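Sorting Small Parts, or Why I Don't Believe in Drawers

Every spring I get talked into a storage system. Last May it was the Trilo wall, which is a metal panel with little clear drawers that hook onto it, and which cost me more than the drill I keep under it. The pitch, if you haven't had it yet, is that you'll never look for a part again. You give everything a home, you label the home, and then you live in peace with your wire nuts.

I've had it for a year now and I would like to register some doubts.

The first problem is that the thing assumes you know what you own. The starter kit has 60 drawers. That sounds like plenty until you tip out the coffee cans, and then you find out that half of what's in them doesn't belong to any category a label maker can print. What do you call a plastic clip off a junction box you threw away two houses ago? I called it "clips." By Saturday evening I had three drawers called "clips" and one called "clips other."

The second problem is the labels. People love the labels. Skarkari, the forum where I waste my lunch breaks, has a thread on labels that runs to 691 posts, and as far as I can tell it was all settled by the second page: write big, face them out. The rest is fonts. There's a fellow in there who says he keeps nearly 2,000 parts and can put his hand on any of them in the dark. Maybe he can. I notice he never says what he does with them.

Milovan Ristić, who taught me most of what I know about house wiring (the rest I learned from a circuit I thought was off), doesn't own a single drawer. He did panel work around Levilville for years and he has shelves, a few lidded tubs, and a big table. When a job comes in, the parts for that job go on the table. When the job is done, whatever is left goes back in the tub marked with the size of the work it came from. That's it. I asked him once if he didn't lose things that way and he said sure, and then he buys another one.

I argued with him, naturally. I had just spent the money. I said a loose terminal block in a tub is as good as gone, and he said it's gone in the drawer too, I'd just be tidier about not finding it. I didn't have an answer and I changed the subject to fishing.

To be fair to the drawers, they're good for screws. Screws come in sizes and stay in sizes, and when you need 100 of the same one it's nice to pull out one drawer and have them. Same for washers. Same for ring terminals, if you're the type who crimps a lot. Where it all comes apart is the bigger stuff: breakers, switches, relays, anything with a body and a lever on it. They don't fit the small drawers, they rattle around in the large ones, and once they're in there face down you can't read a rating without taking them all out again. I've done that four times this month with the same drawer. I could have built a birdhouse.

There's also the matter of putting things away. Every system I've read about spends pages on where a part lives and maybe two lines on how it gets back there at ten at night when your back hurts. Živko Vukadinović, my neighbor across the alley, has a very handsome wall of drawers and a shoebox on the bench in front of it. Everything he's touched since Christmas is in the shoebox. I looked at mine after I saw his and, well, I have a bread pan.

So I'm trying it the old way for a while, with some reservations. The drawers stay up for screws. The rest of them I'm emptying into tubs, and I'm going to quit pretending that I'll keep up with the labels.
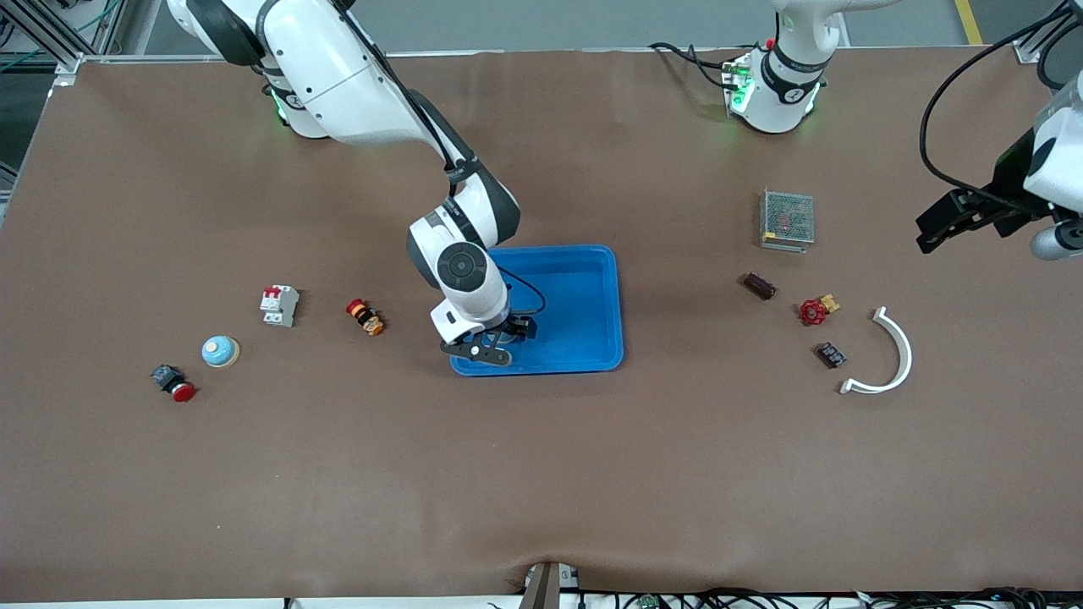 Table space is what I'd spend the money on if I were starting over, and I'd buy it before I bought one more container. A big brown top with a dull finish does more for me than the whole Trilo wall, mainly for how fast you can spot things on it. A white breaker with a red lever lying on its back isn't going to hide from anybody on a surface like that. And one shallow tray is all the sorting I can promise to do at the end of a night, blue if you like, with a raised rim so the little stuff stays put. Whether I'll still feel this way next spring I couldn't tell you. I've already seen an ad for something with magnets.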